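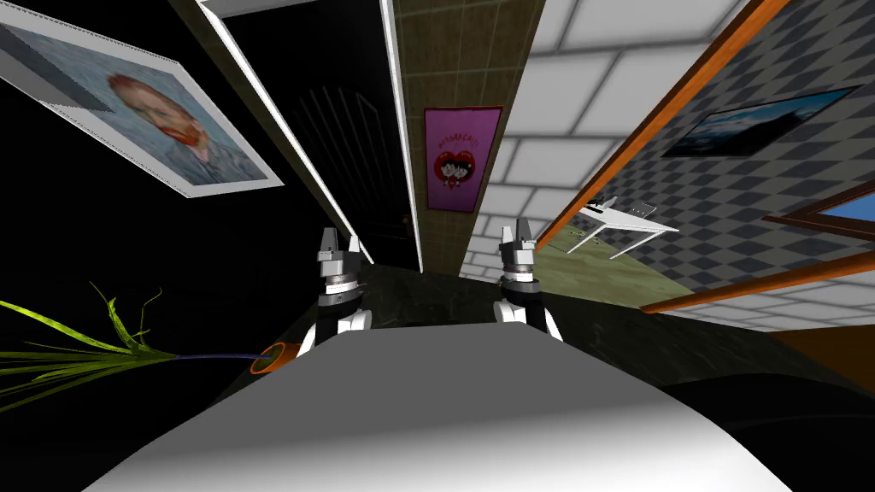 Category: Visit Reports

Members of the Osow study group were received at the Dendby laboratory in July, where the Marinho project is testing how well household tasks learned in simulation carry over from one virtual home to another. The visit lasted four hours and included a talk, a working session at the screens and time for questions.

The method

Staff explained that an operator first guides the simulated robot through a task by hand. The Esura software then varies the starting positions and produces further attempts, keeping only those that pass an automatic check. From 20 guided runs the team had obtained 443 usable ones. Each is stored with the overall view and the closer views at the grippers - the latter matter most when a small item lies beside a framed picture on a dark surface.

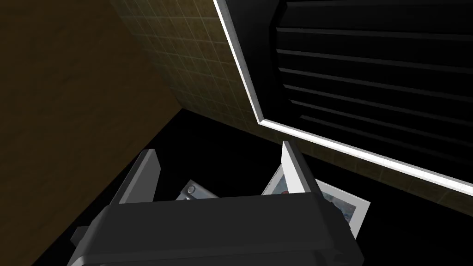
Results to date

The group was told that policies trained on the larger set completed around 30 per cent more trials than those trained on guided runs alone. Strongly patterned walls remain a difficulty, and the laboratory intends to repeat the trials with plain ones before it publishes. 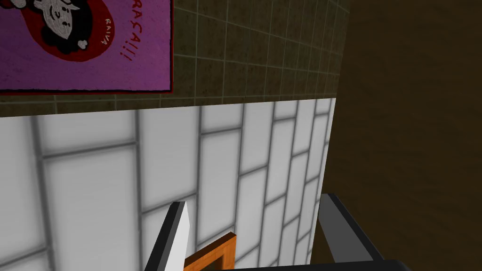 Gripper view with tiled walls and poster, Marinho project simulation.

The group thanks the laboratory for its welcome. Copies of the talk may be requested from the Osow office.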